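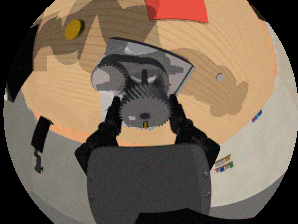 Relatório do projeto: o ruído na sala de leitura e a concentração dos estudantes

Disciplina de Métodos de Investigação, segundo semestre

1. Introdução

O nosso grupo escolheu estudar o ruído na sala de leitura da residência Killutska. A sala está aberta todos os dias até às 23h e muitos estudantes queixam-se de que é difícil ler lá depois do jantar. Queríamos saber se esta queixa corresponde a valores medidos ou se é mais uma impressão das pessoas. A pergunta principal foi a seguinte: em que horas o ruído é mais alto e que fontes de ruído incomodam mais?

2. Método

As medições foram feitas durante o mês de maio com um sonómetro Cevico emprestado pelo laboratório de física. O aparelho ficou sempre na mesma estante, à altura da cabeça de uma pessoa sentada. Em cada sessão registámos um valor por minuto. No fim tínhamos 1530 valores, que passámos para uma folha de cálculo.

Fizemos também um questionário em papel com oito perguntas. Distribuímos 131 folhas nas caixas de correio dos residentes e recebemos 69 respostas completas. As respostas incompletas não entraram na análise. A pergunta número cinco estava mal formulada, porque perguntava duas coisas ao mesmo tempo (se o ruído incomoda e se a pessoa muda de lugar), e por isso decidimos retirá-la.

3. Resultados

O período mais calmo foi a manhã, entre as 9h e as 11h. Nesta altura ouve-se sobretudo a ventilação, que é constante. O ruído sobe depois das 19h e fica alto até perto das 22h. A quarta-feira foi o dia com valores mais elevados. Pensamos que isto se deve ao ensaio do coro, que é feito no piso de cima.

No questionário, 34 pessoas indicaram as conversas no corredor como a fonte que mais incomoda. A segunda fonte foi a porta, que fecha com muita força. O arrastar das cadeiras apareceu em terceiro lugar, e só poucas pessoas falaram do coro. Este resultado surpreendeu-nos um pouco, tendo em conta as medições de quarta-feira.

4. Discussão

Parece existir uma diferença entre o ruído mais forte e o ruído que mais incomoda. O coro é alto, mas as pessoas sabem a que horas começa e a que horas acaba. As conversas são mais baixas, mas têm palavras que se compreendem, e isto distrai quem está a ler. Na literatura da disciplina encontrámos uma explicação semelhante para os escritórios abertos.

O nosso trabalho tem limitações. Medimos apenas num ponto da sala, e os lugares junto à janela podem ter valores diferentes. Além disso, maio é época de entregas e a sala está mais cheia do que no resto do ano.

5. Propostas

Propomos à residência colocar um amortecedor na porta e feltros nos pés das cadeiras. Para o corredor, sugerimos mudar o banco para junto da entrada principal. Gostaríamos de repetir as medições em outubro, com dois aparelhos em vez de um.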